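How I clean our fabric sofa (and stop it looking like the laundry room)

I've been putting this one off for ages, mostly because writing about cleaning a sofa means first admitting how long mine went without it. But three of you asked after the rug post, and then Odette Boyer left a comment wanting to know how on earth I keep a pale sofa with a football-mad household, so fine, you win!

Our sofa is a beige-grey woven thing we bought second-hand when we moved to Dukstead. Two seats, loose covers on the back cushions, fixed covers on the seats. That last bit matters, as you can't just whip the seat covers off and bung them in the wash. If yours do come off, lucky you, check the label and skip half of this.

What I use

A vacuum with the little upholstery head
A soft brush (mine is an old clothes brush)
Bicarbonate of soda, 200 g for the whole sofa
Washing-up liquid, the plain sort
Two white cloths, old pillowcase bits are perfect
A bowl of lukewarm water

Before you go anywhere near it with water, find the care label. On ours it's underneath, stapled to the lining, and I had to lie on the floor with my phone torch to read it. W means water-based cleaning is fine. S means solvent only, so please stop here and look up a different page. WS is either, and X means vacuum only, which must be a miserable thing to own.

Step one: clear it off

Everything. Cushions, throws, the remote, the shirt somebody peeled off after training and left on the seat. I do this on a Saturday morning when I've got the windows open and can shout at people to come and fetch their own things. Anything left by the time the kettle's boiled goes in a basket at the bottom of the stairs.

Do watch out for sports kit, especially anything red. A damp red shirt left sitting on a pale cushion can leave a pink patch behind, and I've got one on the left arm that I've never fully shifted (my own fault, it was my running vest). If you find one that's still damp, get it off straight away and blot the fabric with cold water, never hot.

Step two: vacuum properly

Go over the seats in one direction first, then across. Woven fabric holds crumbs in the weave and you'd be amazed what a second pass picks up. Then run along the back edge of each seat cushion and down the gap behind it. I once got 51p, a hair grip and a Lego helmet out of ours.

Brush the whole thing after that, lightly, to lift whatever the vacuum missed, and give it one more quick go.

Step three: bicarb

Sprinkle it over the seats through a tea strainer so it doesn't land in lumps. Leave it for an hour at least. My friend Usa Luangrath leaves hers overnight and swears it's better, but we've got a cat and I don't fancy white paw prints up the stairs. Vacuum it all off again, slowly, or it'll puff out every time someone sits down.

Step four: spots

A small squirt of washing-up liquid in the bowl, swish it about, and use the foam more than the water. Dab from the outside of the mark towards the middle. Don't scrub! Scrubbing fuzzes up a weave and then you've got a clean patch that looks worse than the stain did. Rinse with the second cloth, wrung out well, and press with a dry towel.

If you've done one half of a seat, go over the other half with a barely damp cloth too, right up to the seams. That stops you getting a tide mark.
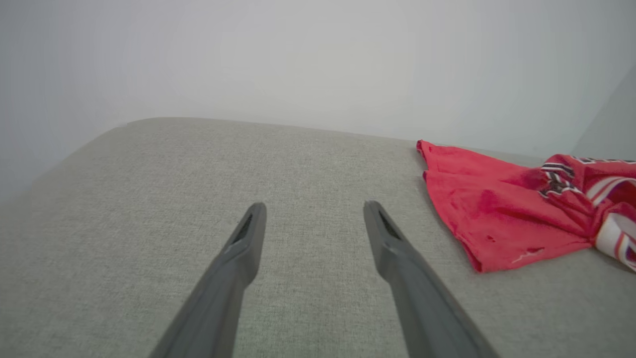
Red shirt with striped trim, lying on the seat cushion.

Step five: keeping it that way

I give the seats a quick vacuum once a week and do the full routine every couple of months. There's a hook by the back door now for kit, which gets used when people remember it. I also keep a cotton throw on the end seat through the football season, folded in half so it's thick enough to take a muddy knee.

Let the sofa dry all the way through before anyone sits on it. In summer ours takes an afternoon. In February it was still a bit cool to the touch at bedtime, so I stood the back cushions on end and put a fan on them.

Next time I'm doing the armchair, which has piping and buttons and is going to be a right pain. If you've got a good way of getting fluff out from round buttons, pop it in the comments before I start.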